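Glaze notebook, Skerkwood shed, April

Kiln off at 7:40 this morning, lid cracked at noon, gloves on, optimism already low. Firing 22 of the butter yellow series. The recipe is unchanged from the last batch except for the tin, which I cut by a third after the invoice from Buvby arrived and I had to sit down.

Results by shelf. Top: pinholes on nearly everything, the small sharp-edged kind you feel before you see. Middle: fine. Bottom: fine, slightly dull, a color I would call old piano key if I were trying to sell it and dishwater if I weren't. So the tin isn't guilty, or at least it isn't guilty alone. A shortage of tin should show up on every shelf – glaze chemistry is cruel but it is fair.
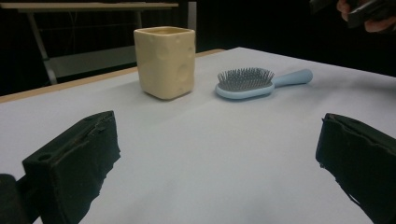
Which leaves the bisque. The top shelf was all from the Lallcombe clay, bisqued in a hurry at 944 C when I was pretending the deadline was somebody else's. Lallcombe has a lot of organic muck in it and it wants a slow climb so the gas can get out. If it doesn't get out in the bisque it gets out later, through the glaze, at the worst possible moment. I have written this down in this same notebook at least twice. The handwriting is mine and I can offer no defense.

Plan for firing 23: same glaze, same reduced tin, but rebisque half the leftover Lallcombe ware on a proper slow ramp with a long hold. Leave the other half as it is, for shame and comparison. Mix both on all three shelves so the shelf can't take the blame.

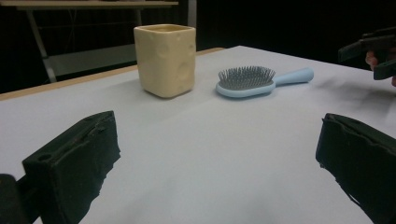 Kárason read the plan over lunch and disagreed in pencil: "You're changing the bisque and moving the shelves in one go. Also check the sieve. The last bucket had lumps in it you could have served with gravy." The sieve has now been checked. It has a tear near the rim long enough to post a letter through. New mesh ordered, and the bucket will be put through the old fine one in the meantime, which takes forever and sprays.

I'm keeping the shelf mix anyway. A torn sieve would have spoiled the middle shelf too, and the middle shelf is smug.
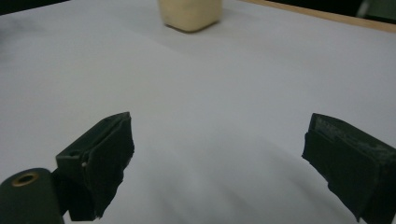 Other business. The scale drifts when the heater is on, so weigh first and be warm afterward. Dry glaze remaining: 486 grams, enough for the test tiles and one bowl. Wax resist has skinned over again because the lid was left off, and there are only two of us, and I know what I did.

To do before loading: scrape the top shelf, fresh kiln wash, label the rebisqued pieces with an R in iron oxide. Not pencil this time. Pencil burns off, as firing 19 taught us at some length.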